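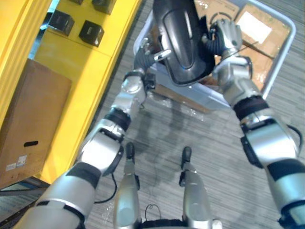
最后更新:4月

黑色高光塑料件最难处理的环节是拆包。运输途中有纸板和薄膜隔着,表面一般没事,划痕多半是拆的时候自己弄出来的。这周四拆了一批外壳件,顺便把做法整理一遍,给以后的自己看。

先说托盘。我用的是浅灰色的浅口塑料盘,圆角,边沿略高,直接放在地毯上操作。不放桌上有两个考虑:一是壳体较长,竖起来检查时桌面高度不顺手;二是万一脱手,落差小。地毯本身会掉纤维,所以零件不能直接接触地毯,始终在托盘上方处理。

垫材保留原包装的纸板,压平铺在盘底,塑料膜不必全部撕掉。纸板裸露的切边会蹭出细纹,尤其是弧面最高处,铺垫时让切边朝外。标签留在纸板上,不要转贴到零件。Cedau的标签背胶偏强,贴在高光面上超过一天,揭下来会留一圈雾状痕迹,用异丙醇能擦掉大部分,但斜光下仍然看得见。

拆膜的顺序:

1. 外层膜从侧面剪开,剪刀尖朝外,不要朝零件。
2. 膜往托盘一侧翻,堆在边上即可,最后一起收。
3. 双手分别握住左右两侧,竖直提起。不要单手捏端部,这类细长壳体在端部受力时,中间的凹陷面板周围容易发白。
4. 悬空检查,确认后再放回。

检查只看反光。壳面是连续曲面,正常的反光应该是顺着弧线走的细长亮带,边缘平滑。亮带出现抖动或断开,说明下面有缩痕或者磕碰。椭圆形凹陷面板的边缘要单独看一遍,注塑件在壁厚突变处最容易出缩痕,转动角度要慢。光源用侧面的条形灯,顶灯会把亮带打散,什么都看不出来。

静电是另一个麻烦。撕膜速度越快,带电越多,地毯环境下更明显,撕完几秒钟表面就吸一层灰。我的做法是慢撕,撕完不擦,用离子风吹大约32秒,再用气吹补一下。干擦基本等于用灰尘打磨。Ľudovít Polák建议过先用微湿的布擦托盘边沿,我试了两次,灰确实少一点,但效果没有离子风明显,后来只在天气特别干的时候用。

关于记录。之前一共登记过987件同类壳体,表格里只有“合格/不合格”两栏,事后完全查不出问题出在哪一步。现在增加了三列:纸板是否有破损、膜是否有粘连、缺陷位置。位置用钟面表示,面板朝自己,上端为十二点。Raymonde Després那边原来用的是毫米坐标,换算太慢,现在也改成了钟面。

Campbell的泡棉袋也试过,内衬柔软,缺点是袋口窄,长件取出时必须拖一段,等于每次都在壳面上摩擦一遍。短件可以用,长件不推荐。

待办:Eluveck的防静电膜样品到货后做一次对比,先按100件的量测,条件保持一致,只换膜。纸板规格暂时不动。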